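Daltden seed swap moves to the old chapel hall, and I couldn't be happier

Doors open at ten on Sunday, bring your own envelopes
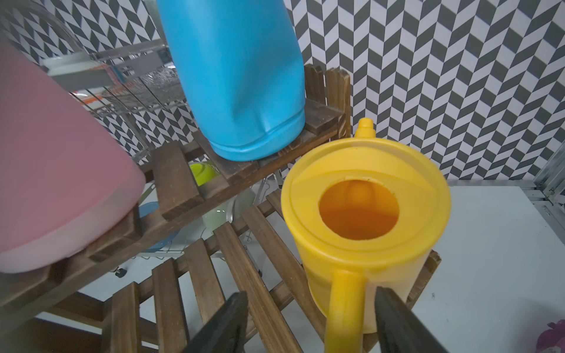

After four years squeezed into the back room of the library, the Daltden seed swap has a proper home. We're in the chapel hall on Tevusero Lane from this Sunday, and if you came last February and spent half the morning with somebody's rucksack in your face, you'll know why I'm so pleased. I've been going since the first one, when it was six of us and a biscuit tin of runner beans, and I've written it up for this page every year since. This year there's a windowsill growers' corner as well, for people with a balcony or a bit of slatted shelving by the back door and a yellow plastic watering can, which is how I started and more or less how I still do it. Bring your questions to that one, however daft.

The hall belongs to the Thammasiri Trust, who took it on when the chapel closed, and they've let us have it for the morning for nothing. It holds more than twice what the library room does and it has a kitchen with a hatch, so there will be tea you can drink sitting down! Daranee Kamolrat from the trust told me they'd been hoping for something regular on a Sunday and would like us back in the autumn for a bulb and garlic day. I said yes before she'd finished the sentence, then had to go and tell everyone else.

Now, the numbers, as people always ask. Last year 351 of you came through the door and we gave out 1055 packets. This year we've already got 2309 packets sorted and labelled, and that's before anyone turns up with theirs. A good thousand of those are vegetables, with tomatoes well ahead of everything else as usual (I counted nineteen kinds before I gave up), then squashes, lettuces and a frankly alarming quantity of kale. If you've been growing something unusual, please do bring it, even if you've only a pinch to spare.

The one I'm after myself is a climbing bean called Kirimum. Josphat Swai brought a handful two years ago, from plants he'd been saving on his allotment up at Top Field, and they were gone in ten minutes while I was looking for my glasses. It's a flat green pod with a purple streak that goes when you cook it, and it cropped right into October on his plot when mine had packed up in a sulk. He's put by a good jarful for this year and they'll be on the bean table, five to a packet, one packet each. I'll be at the front of that queue and I'm not sorry.

There are three talks, all in the small room off the main hall and all about twenty-five minutes long with time for questions. Terence Hebden starts at half past ten with saving tomato seed, including the jar-of-pulp business that smells so terrible. Špela Dimitrov is on at half past eleven with sowing early without a greenhouse. She grows everything in a north-facing flat, so if anyone can get leggy seedlings to behave, it's her. I went to her chilli session last summer and came home and repotted the lot. Then at half past twelve Yaowalak Kaewkla will be talking about herbs for cooking, mostly the ones you can't easily find in the shops round here, and she's bringing holy basil seedlings to sell at a pound a pot. They do hate a cold draught, so have a bag ready for the walk home.

How it works, if you haven't been before: come in, put whatever you've brought on the sorting table by the door, and take what you fancy. You don't need to have brought anything. We ask for fifty pence a packet from those who haven't, and it goes on envelopes and labels for next time. Please write the name of the plant on anything you bring and the year you saved it. Last year we had a whole shoebox marked "nice ones, blue" and I still don't know what they were, though I sowed a few and got something with leaves.

Please don't bring F1 hybrids that you've saved yourself, as they won't come true and it's disappointing for whoever takes them home. Shop-bought packets are fine if they're in date or just over. Potatoes we can't take this year – we had a long chat about blight and disease and decided to leave them out. Spare pots and trays are very welcome, clean ones please, and there'll be a heap of them outside by the railings.

Parking is the usual nuisance. There are a few spaces at the hall but they're being kept for people who need to be close to the door, so use the car park behind the Co-op or come on the 14 bus, which stops at the bottom of the lane. There's a ramp on the left-hand side of the building and the loos are all on the level. Dogs are all right on a lead, children are very welcome, and there's a table for them with cress and felt tips.

We open at ten and finish at two, and the tables do thin out by noon, so come early if there's something you've set your heart on. Anyone who can spare an hour from half past eight to shift trestle tables will get first go at the cake. Leave your name in the book at the library desk or just turn up.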